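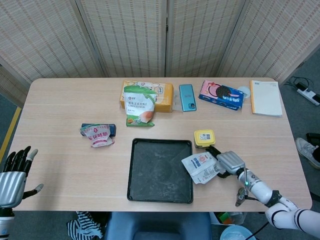
Table-top handling exercise, student manipulation project. The right gripper holds a sachet beside the black tray.

Brimbridge Student Robotics Project
Progress report to the Sinstead Fund
July 8, 2020
Reading time: 3 minutes

1. Purpose of this report

This report covers the work of the student manipulation group from February to the end of the summer term. It is submitted under the terms of the Sinstead Fund award and should be read together with the spending return sent separately by the project office.

2. Work carried out

The group was asked to prepare a two-armed robot for a sorting task using ordinary household and food packaging. Students set the objects out on a table, guide the arms through each movement and record the result for later training. The objects were chosen by the students and include card boxes, a pouch of corn starch, a packet of sandwich cookies, a phone and a notebook. A shallow black tray serves as the target area for the basic task.

The two arms are fitted differently. The right carries a gripper and has been used for most of the picking work. The left carries a five-fingered hand, which the students began to use only in the second half of the period. Oana Ghiță, who leads the hand team, has written a short guide to its set-up, and new members now work through it before their first session.

A total of 375 recorded attempts have been accepted into the project store. Attempts were left out where the arm had been stopped by hand or where the object list had not been filled in.

3. Findings to date

Rigid boxes are handled reliably. Soft and crumpled packaging remains the main difficulty. Small sachets have to be pressed against the table before the gripper can close on them, and the angle of approach matters more than the group had expected. Catinca Buzatu has proposed a slower final approach for these objects, and early trials are encouraging, although too few have been run to report a success rate.

The students have also found that objects placed near the back of the table take longer to reach. The layout sheet has been changed so that these positions are used in a fixed share of attempts.

4. Staffing and attendance

The group has 21 registered students, working in teams of four or five. Attendance was satisfactory. Two students left the group at the end of term on completing their courses.

5. Next period

The group intends to:
- complete the soft packaging set
- begin tasks that use both arms together
- enter the Prusine student challenge, subject to the Fund's approval of the travel costs

The Fund is asked to note the progress made and to confirm release of the second payment.

Related items
Sinstead Fund: guidance for award holders
Brimbridge Student Robotics Project: first progress report
Setting up the left hand: a guide for new members
Prusine student challenge: entry rules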